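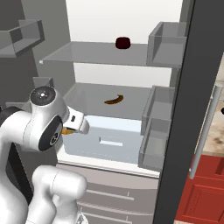 A robot arm reaches into the fridge.

How does a comic get made? Lots of steps! Quick version.

First, a script. The writer types out what happens on each page and what everybody says. Veronika Deák wrote 24 pages for her comic Flikel. Then she threw out half and started over. Happens a lot.

Next, thumbnails. Tiny messy sketches, stick figures are fine. They show where the panels go. Panels are the boxes.

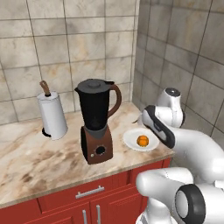

Then pencils. Bigger, neater drawings, still easy to erase. After that comes inking, with dark lines on top of the pencil. Sometimes a diferent person does the inks! Bernadette Dolan inked all of Flikel and used up 85 pen nibs.

Color next. Then lettering, so word balloons and sound effects. BOOM. KRAK. Balloons go left to right, top to bottom, so you know who talks first.

Last, the printer. Flikel had 500 copies printed, all out by October.

Want to try? Fold one sheet of paper in half. Four pages, your own comic. Start with teh cover if you like.

More for kids
What is an anthology?
Julto and the Moon Train: read chapter 1
Draw a villain in five steps
Who picks the cover?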